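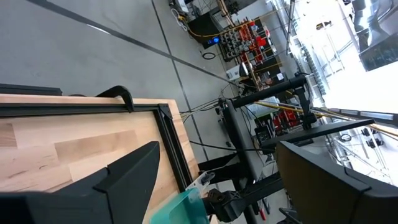

Should you build your own robot arm when you could save up a little longer and buy one? If you have a bench to put it on and a few patient people within earshot, I think you should build it, and I think you should start before you feel ready.

Workshop > Opinion > Building at Home and in Company

I have held that opinion for a good while now, and I have had to defend it at more dinner tables than I care to remember, so let me try to lay it out properly for once. My own arm lives in the shared shop in Tukville, where I pay my dues and sweep up after myself (most evenings). It is called Murnel, a name that came from a misprint on a parts order and stuck. It took me from one December to the next to get it moving in a way I wasn't ashamed of, and I have spent $700 on it, not counting the motor I cooked in the first month by wiring it up while talking to someone.

The usual argument against all this is that the bought arm works. And it does! Fulgencio Nava has a Prokier at the other end of the shop, and he had it picking up blocks the same afternoon he opened the carton. I watched him do it and I was jealous right down to my shoes. Murnel at that point could wave, more or less, and only to the left. But when the Prokier developed a stutter in its elbow last spring, Fulgencio had to pack it up and mail it away, and he was without it for 6 weeks. When Murnel gets a stutter I know which belt to look at, having put that belt on wrong 3 times already.

I don't say this to crow over Fulgencio, who is a generous man and has lent me his good hex keys more often than he should. He wanted to write programs for an arm, and he was writing them while I was still filing down a bracket. If the programs are what you love, then by all means buy the thing and be happy. What bothers me is how many people want the other part, the part with the screws, and talk themselves out of it on the grounds that it would be slow. Of course it's slow. So is a vegetable garden, and my neighbors have never once asked me why I don't just go to the store.

Then there is the matter of where to do it. I began at home, on the kitchen table, and I would not wish that on any family. You clamp something down at supper time and it is still clamped there at breakfast, and somebody's toast ends up with a washer in it. At home, too, every mistake is yours alone and you can stare at it for a week. In the shop, Kayode Dauda walked past while I was fighting with a gripper that wouldn't close squarely, said "your left one's on upside down," and kept walking to the coffee pot. I had been at it for 4 evenings.

I'll grant that sharing has its troubles. People borrow your clamps, and cables have a way of wandering over into the next person's project. We had a long and rather sour debate over whether anyone could leave a machine powered up while they went out for a sandwich (I was on the losing side, and I now think the winning side was right). Somebody proposed that we all standardize on the Goossens controller so we could swap spares, and that went nowhere, though I still think it was a sensible idea and I'd vote for it again if it came around.

What I would ask of anyone starting out is that they pick one small, dull job for the arm and stay with it. Mine was moving a wooden peg from one hole to another. I was tempted every week to add a second joint here or a fancier sensor there, and each time I gave in I lost a month. The peg does get moved now, nearly every time, and next I want to see if Murnel can manage it with a smaller peg, once I've printed a new pair of fingertips and gotten Kayode to look at which way up they go.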